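# Fluvolport review: a submission tracker for short film makers

I used Fluvolport from the start of the year through July to send one short documentary out to festivals.

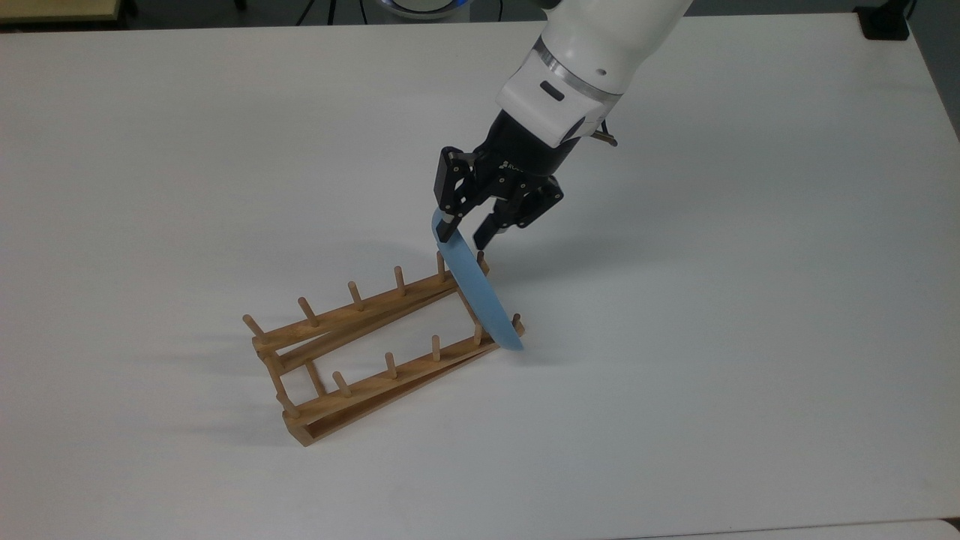 Is it worth paying for if you only have one film? Only if you plan to enter more than a dozen festivals. Below that, a spreadsheet does the job.

Setup took an evening. You enter the running time, premiere status and subtitle languages once, and the forms fill from there. The deadline calendar is good. It shows early, regular and late fees side by side, and I stopped paying late fees after the first month.

Screener links are weaker. Pallavi Mathur, my producer, sent one to a programmer at Bandar and it expired two days early. Support replied the next morning and reset it.

The free plan stops at 60 saved festivals. The paid plan costs $80 a year and has no limit. Press kits are capped at 100 MB on both, so our stills had to be resized.

Export to CSV works, but it drops the notes column. Oanh Châu, who handles our subtitles, ended up copying hers out by hand.

I'll renew for the next film and keep the screeners somewhere else.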